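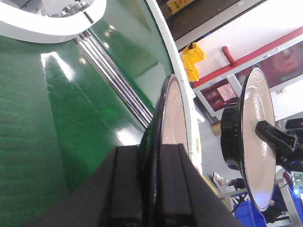
Does it leave that white crud in the corners like the others do, came a comment under my last polish post, and would you put it on old enamel or is it going to eat right through? Good questions, both of them, and I promised an answer months ago, so let's get into it.

Kekatus Enamel & Chrome Care Kit, review
Posted 2018-02-12

I've now been through most of a jar of this stuff. The kit is made by Gill and I got mine at the hardware place in Bivbridge for $22, which made me wince a little (I'm used to the cheap tub). For that you get a jar of polish, a smaller bottle of sealer, 2 foam pads, a microfiber cloth and a soft brush with an angled head. The box is way too big for what's in it.

Some background if you're new here. I have a weakness for old enameled things. Bread bins, coffee pots, a stove door I bought without owning the stove. The big one is a cabinet from the fifties with chrome trim all the way down the front, and the finish had gone so dull you could write your name in it and it would still look dull underneath. I asked a refinishing shop what they'd charge to redo it and they said $595, before pickup. So, polish!

The polish itself is a gray-pink paste, thicker than I expected, and it smells like pencil erasers. You put a blob on the damp pad and work it in small circles. The instructions say "light pressure" and they mean it. I leaned on it the first time, the way I do with the cheap tub, and got a smeary patch I had to go over again. When I let the pad do the work it went much better, and I got through one side of the cabinet in an evening with the radio on.

Okay, the corners. Yes, it leaves some residue, but it stays soft for a good while, and the angled brush gets it out from around screw heads and along the edge of the trim. That brush is the best thing in the box, I've started using it on everything. If you walk away and leave the paste overnight (ask me how I know) it sets up like grout, and then it's a toothpick and a bad mood.

As for eating through old enamel, I tried it on the inside of a beat-up bread bin first, and I'd tell anybody to do the same with something they don't care about. I rubbed one spot for far longer than you'd ever need to and couldn't see any harm. The white enamel was fine too. What it won't do is fix a chip. The label kind of hints that it "blends" chips, and I don't see it. A chip is still a chip, just a chip with shiny stuff around it.

On chrome I'm a bit less thrilled. It takes off fingerprints and that cloudy film with no trouble, and the long trim pieces came up so bright I kept going back into the room to look at them. Rust freckles are another story. I got the small ones off and the deeper ones just laughed at me. Varari makes a chrome paste that's rougher and works better on freckles, though I wouldn't let it anywhere near paint. If your piece is mostly chrome, buy that and skip this kit.

Then there's the sealer. You wipe it on thin, wait for it to haze, and buff. I did the first coat in June in my garage when it was 82 degrees in there, and it hazed so fast I was chasing it with the cloth. Streaks everywhere! I did it again indoors, smaller sections, and it went on nicely. The bottle says to keep out of direct sun and doesn't say a word about hot garages, so consider this your warning. Since then the cabinet has stood in my kitchen next to the stove, and grease wipes off with a damp rag where it used to grab on and hold.

Little gripes: the jar lid cross-threads if you look at it funny, the foam pads get ragged on anything with a sharp edge, and you can't buy the pads separately as far as I can find. I've been using cut-up kitchen sponges (the soft kind with no scrubby side) and they do okay. The microfiber cloth sheds for the first couple of uses, so run it through the wash before you start.

Would I buy it again? For painted and enameled stuff, yep, and I'd happily buy that brush by the bag. I still reach for the cheap tub when it's a garden bucket or something that lives outside. The stove door is next, once I clear enough space on the bench, and I'll put an update in the comments about how the sealer handles being wiped down all winter.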